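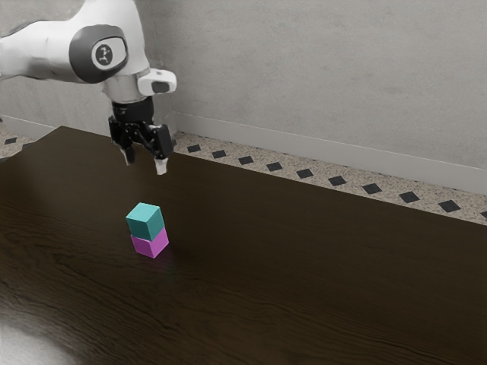

Perla says the rose is too loud. Says it walks in before you do and stays after you've gone. Fine. She had it on one wrist and the old one on the other and kept going back to the old one, so I suppose that settles it for her, not for me.

19/01/2019. Cold. Typing this fast before the shower frees up.

So the Floda sample finally opened properly. First hour is all soap and green stems, then the rose comes up, then something like the inside of a drawer. I like the drawer. Can't tell if it's cedar or just what they use these days when they want you to think cedar. Wore it to the bank and to Berenice's. She noticed right away, asked if I'd been baking. Baking!! There's no vanilla in it at all as far as I can smell. Maybe my coat. The coat still has last winter's on it.

Note to self: wash scarf. Cannot judge anything with that scarf on.

Price is the trouble. 85 for the small bottle and I have two half full ones on the shelf that I swore I'd finish first. The fig one is turning, I think, the top has gone sour and flat, a bit like nail polish. Should have kept it out of the bathroom. Jitendra told me that years ago and I nodded and put it right back by the sink.

He wants to split a bottle. He'd take the bigger share, decant it into those little travel sprays. I said maybe. Last time the sprays leaked all over my bag and my checkbook smelled of oud till spring. Nice checkbook though.

Tried the Derimthorpe again after lunch, left arm. Lemon, pepper, gone. Literaly gone by the time I'd done the dishes. Sprayed my sweater instead and it held on the wool much better, still there now, sort of a clean paper smell. If I get that one it's for clothes only. Wenceslao would wear it, he likes things that leave early. Birthday in February. Must ask Palacios whether they still do the gift box or if that was only for the holidays.

Skin is dry, that's half of it. Plain lotion first, then spray. Did that with the rose this evening and it's much rounder, less soap. Perla would hate it even more.

Oh and the layering thing, rose over Derimthorpe. Don't. Smelled like a furniture store. Had to scrub and I can still get it by the elbow.

Where was I. Decision: wait till the sample runs out, wear it teh whole week, no other scents, clean scarf. If I still want it then, split with J. and buy better sprays.

Shower's free.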